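Unit 7 – Chores as a Benchmark: Where Manipulation Stands

Reading for this unit: the Skellow task list, sections 2 and 3. Skim section 4.

7.1 What counts as doing a chore

A demonstration shows that a task can be done once. A chore has to be done every day, by the same machine, on objects that have been moved, swapped or left in a poor position by someone else. For this course a chore counts as automated when three conditions hold: the success rate is stated over a fixed number of trials, the starting positions are varied, and human resets are reported. Most published claims meet the first condition. Fewer meet the third.

The Skellow list breaks household and shop-floor work into 122 short tasks. Wiping, folding, sorting, loading and opening are treated separately, and a full chore such as clearing a table is scored as a chain of them. A system that completes each step 90 percent of the time will finish a chain of six independent steps a little over half the time (0.9 to the sixth power is 0.53). Keep this figure in mind when reading single-step results.

7.2 Why two arms

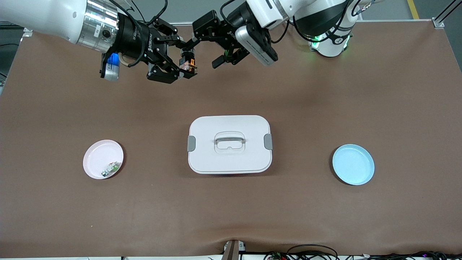 Containers are a standard difficulty in kitchen tasks. Opening one means applying force to a part while the body stays put, and a light plastic box will slide or tip if nothing holds it. A person braces the box with one hand without thinking about it. A robot needs either a fixture or a second arm, and the second arm brings a shared workspace and a new way to fail. With the grippers working as close together as these two, the planner must treat each arm as a moving obstacle for the other. The lid has a gray locking clip on each short side, so a full opening sequence has at least two release steps before any lift. The recessed handle in the middle of the lid is a possible grasp point, but pulling on it with one clip still locked loads the lid unevenly.

Small items are a separate problem. Parallel jaws close along one line, and a cluster on a plate gives them little clearance. Wrist cameras help during the approach; near contact, the fingers themselves may block the view.

7.3 Shop floor compared with home

The Ikwood trial covered bench kitting, with parts presented in known trays. It logged 1,486 picks and reported failures by cause. Missed grasps were the largest group, followed by double picks. The Lovisska trial used similar arms in a furnished test kitchen for 400 attempts and had a much wider spread of causes – including several that the operators could not classify from the logs.

The two success rates should not be compared directly. Ikwood counted picks; Lovisska counted whole attempts.

7.4 Working answer

Fixed-position sorting and kitting: yes, with supervision. Opening and closing known containers: in part. Clearing an unfamiliar kitchen without help: no.

Exercises

1. Using the Manalastas scoring sheet, write out container opening as a chain of steps. Mark each step that needs both arms.
2. Find the per-step success rate needed for a six-step chain to finish 90 percent of the time.
3. State what Lovisska would have to report before its results could be set beside Ikwood's.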